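Thursday, November 5, 2020

I paid the fine this morning. It was 100, plus a handling fee of 13, for what the paper calls taking part in an unapproved gathering on Mallet Street in March. I had eight months to decide whether to pay, and I spent most of them sure I wouldn't.

For anyone new to this blog, the gathering was a walk from the bus station to the town hall in Drivach to protest the closing of the Prurkow clinic. We had a petition with 643 names. The police took down our details at the steps and let us go after two hours. The letters came three weeks later.

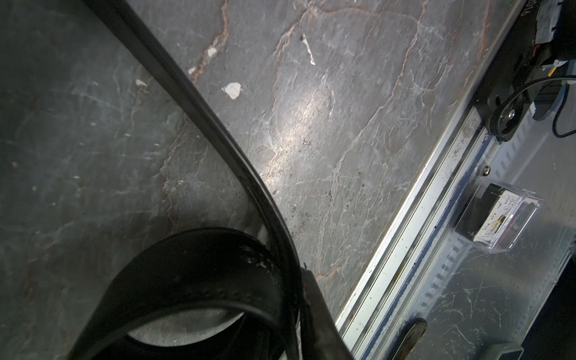

Gray stone with rust-colored veins.

Sølve Viklund got the same letter I did and went to court over it. His hearing was in the small room on the second floor and took less time than finding parking. The judge asked if he had been told to leave. He said he had heard something over a loudspeaker but couldn't make out the words. The officer said the order was clear. The fine stood.
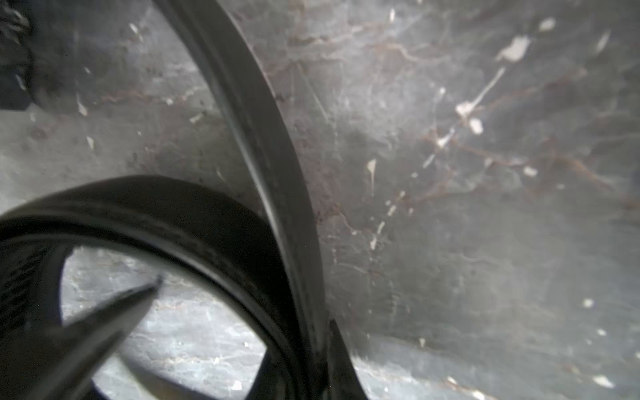
My own reasons for paying are dull. The appeal deadline was close, and the lawyer I called wanted 486 just to read the file. I don't have that this fall. I also went back to the town hall to ask for the written order banning the walk, and stood at the counter a long time while the clerk looked for it. I spent that time looking down. I like gray stone with brown veins running through it, the kind where you can follow one line until it splits and then pick a branch. She came back without the order and gave me a form to request it. I have filled in the form.

If the order exists, I'd like to see what time it was signed. We started walking at noon. A ban signed after that would matter to everyone who got a letter, including those of us who have paid – or so Sølve thinks.
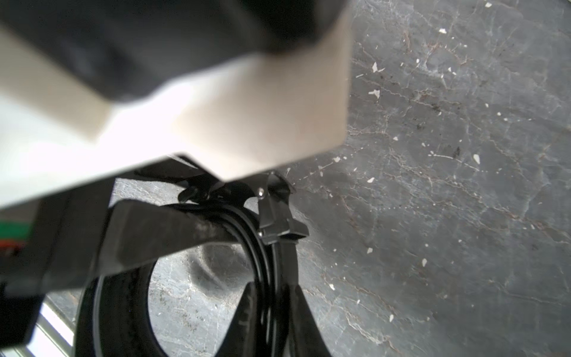

He is more patient with this than I am. He keeps every envelope with the postmark showing and writes down the name of each person he talks to on the phone. I have started doing the same.

The clinic is still closed. People from Prurkow now take the bus to Plendwood for blood tests, and the first one gets there after the morning slots are gone.

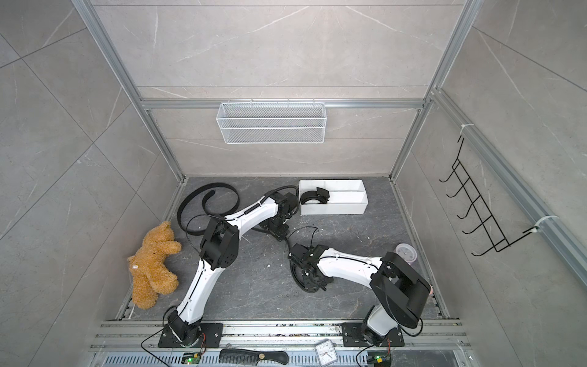

The council meets again later this month. Public comments are by email only for now, and they have to be in two days ahead. I'm sending mine tonight. It asks for a date when the clinic will reopen, and for the signed order. If I get an answer to either one I'll post it as it arrives.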